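One bin for each kind of part

I have a weakness for sorting. Give me a jumbled drawer and a free evening and I am perfectly happy, so when Florencio Villalobos asked if I wanted to help get the Skolleck parts in order, I said yes before he'd finished the sentence!

Skolleck is our little repair bench out in Groton, and for years the small stuff lived in coffee cans. Boards on top of wires on top of more wires. You'd go in for one cable and come out with a knot the size of a grapefruit (ask me how I know). Florencio figures he has 2,000 bits and pieces squirreled away in there, and I believe him.

So we went with yellow bins, the chunky kind with thick walls, plus a shallow steel tray in the middle for whatever still needs a home. The round red boards get a bin to themselves, and so do the little cylinder parts with their short wires. I am very fond of those round boards, they look like tiny cities from above. 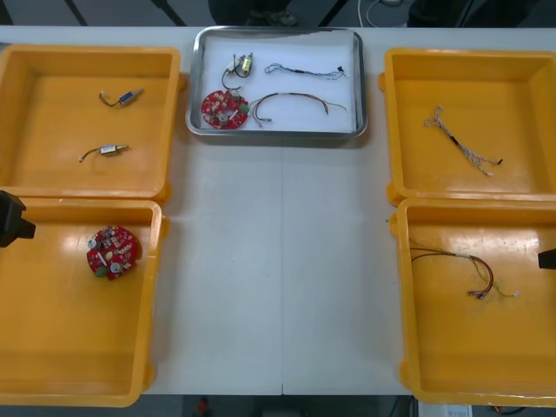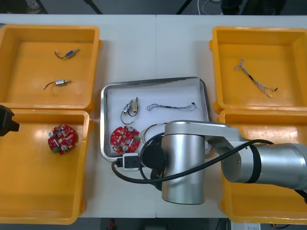 What I'd do differently

First, I'd keep the white liner in the tray from day one. Thin wires are so much easier to spot on something pale, and I spent way too long at my own kitchen counter hunting for a black lead on dark granite.

Second, fewer parts out at a time. My first try at home I dumped a whole can, 300 pieces, and then had to eat dinner standing up. A small handful is plenty, and you get that nice feeling of finishing much sooner.

I'm still undecided on labels. Viera Vondráček wants printed ones on every bin and I keep saying you can see what's inside, it's an open bin! She'll probably win, she usually does, and she already has the tape.

Next up is the Hawthorne shelf, which is mostly screws and one very old radio. If you have a good trick for keeping braided wire ends from fraying, leave it in the comments, I'd love to hear it.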